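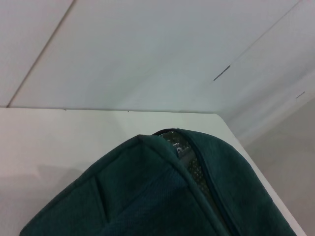
# girnach-lunches

I pack lunch for two kids and myself, and I got tired of asking what to make every night, so I started writing it all down. It's grown to 200 lunches in one CSV!

## What's in it

- `lunches.csv` - one row per lunch, with the main, the sides and how much came home uneaten
- `swaps.csv` - stuff I trade in when we're out of something (mostly bread)
- `notes/` - my rambling, plus 11 recipes from Syafiqah Chin

The `score` column goes from 0 to 4. A 4 means they asked for it again. Egg salad has never made it past 1, and I've stopped trying.

## Known problems

February is patchy - we all had the flu. Anything tagged `osman` is leftovers from the Osman deli, so don't ask me for the recipe.

Hafiz Ong fixed the duplicate rows, thank you Hafiz! If you spot more, open an issue. I usually get to them on Saturday.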